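Jundura Home Forums > Furniture and Finishes > Tables
Thread: White top for a dark floor, regret or no regret?
Posted Monday, January 24, 2022

plainoak_kit
We are replacing the dining table and I keep going back and forth. The floor is dark brown wood, original to the house, refinished in December. Everything I like in the stores is also dark brown. My husband wants a white top. The room faces north and gets maybe two hours of decent light. Budget is 600 for the table, chairs are separate and already bought. They are black metal.

Has anyone lived with a white table over a dark floor for more than a year? I want to know about stains and scratches mostly, but also whether it looks like a cafeteria.

gravelpath
We have had a white one for four years. Berkimlow, the 72 inch. Floor is walnut stain. It does not look like a cafeteria, but it does need something on it. A runner or a bowl, whatever you have. Stains: turmeric and red marker. Turmeric faded after a couple of weeks near the window. Red marker is still there.

Would buy again, though I'd get the matte.

tomsbench
I would not do it. White tops show every crumb and every cup ring. I refinish furniture on weekends and about half of what people bring me with a painted white top has yellowed. You have a nice floor, so get a wood table two shades lighter than it and stop worrying. 600 gets you a good used oak table in most towns.

gravelpath
Painted yellows. Laminate doesn't, or mine hasn't. She didn't say painted.

tomsbench
Laminate chips at the corners and you can't fix it. Paint you can redo.

plainoak_kit
I should have said. The two we are looking at are the Berkimlow (laminate, 500) and a Zwahlen with some kind of solid surface, which is 200 over budget but they have a floor model they might come down on. Not painted, either of them. I'm not against used oak but I've been looking since before Christmas and everything is either round or enormous.

hallway7
Crumbs show on dark tables too. Mine is espresso and I can see dust on it from the kitchen at four in the afternoon. I don't think there is a table color that hides dirt except medium brown, and then you don't wipe it as often as you should.

On the cafeteria question, it's the legs. White top with shiny chrome legs looks like a cafeteria. White top with wood legs looks like a house. Check what the base is on the Berkimlow because they changed it.

gravelpath
Mine has the wood base. Didn't know they changed it.

hallway7
The 72 still comes in wood I think. The 60 is metal only. Call and ask.

sidelight_m
North facing here too. White helped a lot. We had a mahogany table before and in winter the middle of the room was just a hole. The one thing I would say is don't get a pure bright white. In north light it goes blue and makes everything else look dingy. Ask for samples and leave them on the floor for a few days, then look at them in the morning and again with the lamps on. Ours is the Bravunska in what they call Chalk. It is more of a light gray if you hold paper up to it.

plainoak_kit
Is the Bravunska a flat color? The samples I saw online looked like they had a pattern and I couldn't tell if that was the photo.

sidelight_m
There's a very slight pattern, you stop seeing it. It's the best part in my opinion because small scratches don't stand out the way they would on a flat color. My sister has flat white and you can find every scratch on it.

tomsbench
I'll agree with that much. If you have to go white, get one with some variation in it. Solid flat white is the worst surface you can own. I still say oak.

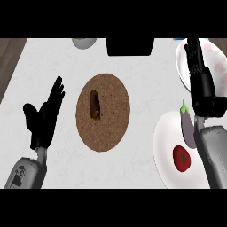
sidelight_m
Kit, the thing to settle first is how much contrast you can live with, and you can only judge that where the table meets the floor. A pale grey-white top with a faint mottle, like the one between the two black hands, is close to what I mean by a soft white, and the dark brown boards past the corners are the sort of floor you're describing. Look at the edge where one stops and the other starts. If that line bothers you, a rug in a middle tone under the table will break it up. We put down a tan one, flat weave so the chairs slide.

hallway7
Seconding the flat weave. We had a shag under ours and sold it within a month.

gravelpath
No rug here, two kids. The line never bothered me. Put felt pads on those metal chairs though, your new finish won't last otherwise.

tomsbench
Felt pads, yes. Get the screw-on or nail-on kind if the feet will take them. With metal tube feet you want the rubber cap with felt inside. The stick-on ones come off in a week.

plainoak_kit
Thanks all. I've ordered the Chalk sample and one from Berkimlow, and I'll lay them both by the window. Still waiting on Zwahlen to call back about the floor model. Tom, if a rectangular oak one turns up under 72 inches I will look at it, but he really does want white.

tomsbench
Fair enough. Measure the doorway before you buy either one.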